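About us

Hi, I'm Cleiton Batista, and I run Bekholm, a small language school in Lotville. If you've found this page you're probably either thinking about a class or you're one of my old students checking whether I finally fixed the typos (I fixed two of them!).

I started teaching Portuguese at my kitchen table, one neighbor at a time. Then the neighbor told her sister, the sister told everybody at work, and pretty soon I was running out of chairs. We moved into a real space on Nusar Street and I've been happily rearranging the furniture ever since. We teach Portuguese, Spanish and English, mostly to grown-ups who think they're bad at languages. They usually had one grumpy teacher in ninth grade and never got over it.

My classes are noisy. We talk from the first minute, we get things wrong, and we learn the words for ordinary stuff long before we touch a verb table. Jar, lid, floor, door, bottle. You'd be surprised how far you can get at a friend's house with just those and a bit of pointing.

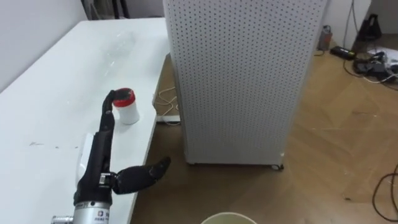

How the classes work

Every course runs for 2 months, and the next round starts in April. You get one evening class a week plus a conversation hour, and you can show up to the conversation hour as often as you like, even if you're between courses. Beginners go in the Juška group, named after the board game café where we first held it (the café is gone, sadly, and so is its carrot cake). If you already speak a little, come by for a chat and I'll find you a spot.

There's no test at the end. I used to give one and people got so nervous they forgot how to say good evening, so now we cook something together and everybody has to explain their recipe out loud. My black bean stew has been made 104 times by now, yes, I keep a tally on the inside of the cupboard door, and I've still never had it come out the same way twice.

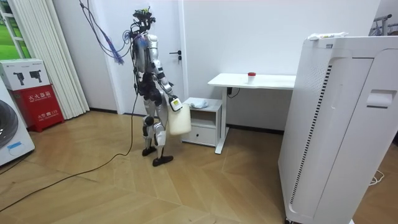
Vocabulary for around the house: the jug, the door, the bedside cabinet.

What it costs

A full course is $466, books included, and the conversation hour on its own is $100 for the whole round. If that's a stretch right now, write to me and we'll work out monthly payments. Bring a friend and you both get the first class free.

Come say hi! The door's open on class nights from five thirty, and there's always coffee.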